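Container Library Opens at Amano Street Community Kitchen

If you've ever stood at the end of a potluck with half a pan of noodles and nothing to carry it home in, this one's for you! The Amano Street Community Kitchen opened its container library in March, and the shelves by the back door are already getting a real workout.

The idea is simple. You borrow a food container with a lid, take your leftovers home, wash it, and bring it back within 40 days. There's no charge and no card to fill out, just a clipboard where you write your first name and what you took.

Miyuki Maruyama started the collection with a box of spares from her own cupboards, and neighbors have since brought in 300 more (plus, somehow, a great many lids that fit none of them).
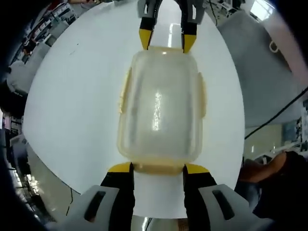

Sorting has been the big job, and what a job! Every piece gets matched with its lid before it goes out, and anything cracked or badly warped is set aside. The favorites so far are the rectangular ones with rounded corners and a locking tab along each side, like the pale yellowish box on the round white table. They stack well, and the cloudy lids let in enough light that you can tell soup from rice without opening anything.

"I came in to drop off five and went home with a better one," said Darmawan Tjoa, who cooks for the monthly supper. "My wife was thrilled."

Larger sizes are still scarce, so if you have a deep one that could hold a whole roast chicken, please bring it by! Drop-off is at the back door until 5 p.m. Lids should come attached to something.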